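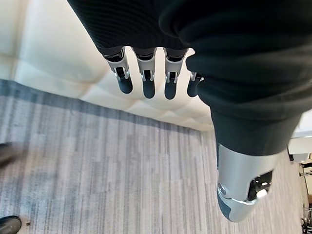

Throw pillow

A throw pillow is a small decorative cushion placed on a sofa, armchair, bench or bed. It is usually separate from the furniture it sits on and can be moved, swapped or washed without affecting the upholstery. Throw pillows are also called accent pillows, scatter cushions or toss pillows, with "scatter cushion" the more common term in British usage.

Throw pillows differ from back cushions, which are made to match a particular piece of furniture and carry part of the sitter's weight. They also differ from bed pillows, which are larger, softer and normally kept in a plain removable case.

Construction

Most throw pillows have two parts, an insert and a cover. The insert is a sewn bag of filling. The cover is the visible outer fabric and is closed by a zipper, buttons, ties or an overlapping flap known as an envelope closure. Less expensive pillows are sometimes sewn shut around the filling and have no removable cover.

Common fillings include polyester fiber, down and feather blends, shredded foam and kapok. Polyester is light and keeps a rounded shape but tends to form clumps with age. Feather inserts can be shaped by hand and need frequent fluffing. Foam holds its edges well and is used for firmer pillows, including those meant to support the lower back.

Inserts are often bought slightly larger than the cover, commonly by 2 inches on each side. The extra filling pushes into the corners and keeps the cover from looking slack. An insert that is much too large will strain the seams and bow the zipper.

Edges may be left as a plain seam, called a knife edge, or finished with piping, fringe or a flat border of fabric known as a flange.

Shapes and sizes

The square is the standard form. Sizes of 16, 18, 20 and 22 inches are widely sold in the United States. Rectangular pillows, often called lumbar pillows, are lower and wider and are used at the center of a seat or behind the waist. Round pillows and cylindrical bolsters are less common on sofas and appear more often on daybeds and benches.

Size is usually chosen according to the height of the sofa back. On a low back, a large square stands above the top edge and tends to fall forward. On a high back with adjustable headrests, a smaller pillow covers only the lower part of the cushion and leaves the headrest free for use.

Arrangement

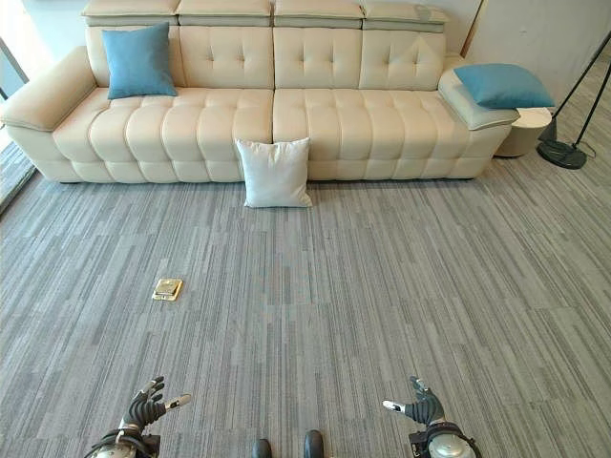
Placement on a sofa generally begins at the two ends, where the arm and the back meet and a pillow has support on two sides. A pillow set further toward the middle depends on the back alone and is more likely to slide. Color is often carried by a matched pair, with a third pillow in a neutral shade. On a long cream leather sofa, for instance, teal-blue squares can be used toward either end, with one leaning against the backrest and the other lying over the armrest, while a white square propped on the carpet at the front is close enough in color to the upholstery that the pair draws more notice. Pillows placed on an arm are less stable than those on the seat.

Symmetrical arrangements use the same number of pillows at each end and are common in formal rooms, hotel lobbies and waiting areas. Asymmetrical arrangements group more pillows at one end and leave the other clear for seating. The decorator Maite Sepúlveda, in her handbook for the furniture retailer Welwood, recommends leaving at least one full seat without pillows on any sofa in daily use.

Use on leather

Leather and coated fabrics give less grip than woven upholstery. Pillows with satin or smooth cotton covers slide down the back and onto the seat. Wool, felt, corduroy and boucle covers hold their position better. Tufting and channel stitching also help to some extent, as the creases give the fabric something to catch on.

Dyes are a second concern. Dark or strongly colored covers, especially new ones, can transfer color to pale leather through rubbing, and the marks are difficult to remove once they have set. Covers in blue, red and black are usually tested first by rubbing them with a damp white cloth. Metal zippers and decorative studs can scratch leather and are normally turned toward the underside.

Tidying and reshaping

Pillows are returned to their places when a room is straightened. A pillow that has been sat against is first reshaped, either by shaking it from one edge or by pressing the two sides together and releasing them several times. Feather fillings respond to a light blow on each side. Foam needs no reshaping. 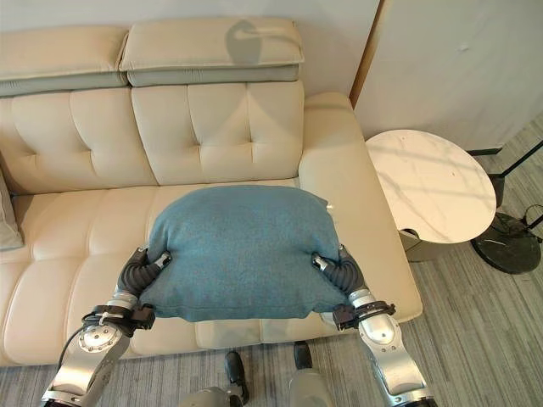 A blue-teal pillow held at both sides just above the seat of a cream leather sofa.

Lifting a pillow by its two sides spreads the load across the cover. Lifting by a single corner pulls on the stitching and, over time, shifts the filling away from that corner. The seat beneath is usually brushed or wiped before the pillow is put back.

The upright position with one edge down is the most common. Standing a square on its corner, in a diamond position, was popular for a time but puts wear on one point. The "karate chop," a crease pressed into the top edge with the side of the hand, works only with feather or other loose fillings.

Cleaning

Removable covers are washed according to the fiber. Cotton and polyester covers are generally machine washable in cold water, turned inside out with the zipper closed. Wool and velvet are often dry cleaned. Many polyester inserts can be washed, although they dry slowly and may mildew if put back in the cover while damp. Covers resting on a floor pick up dust and carpet fiber and need washing more often.

Fabric durability is commonly given in double rubs, a measure of resistance to abrasion. Because throw pillows carry little weight, fabrics rated well below those used for seating are considered adequate. The Uvberg line of felted covers, sold through Welwood, is listed at 2,000 double rubs and marked for decorative use only. The heavier Bangera line is intended for both pillows and seat pads.

See also

Bolster
Headrest
Slipcover
Tufting
Upholstery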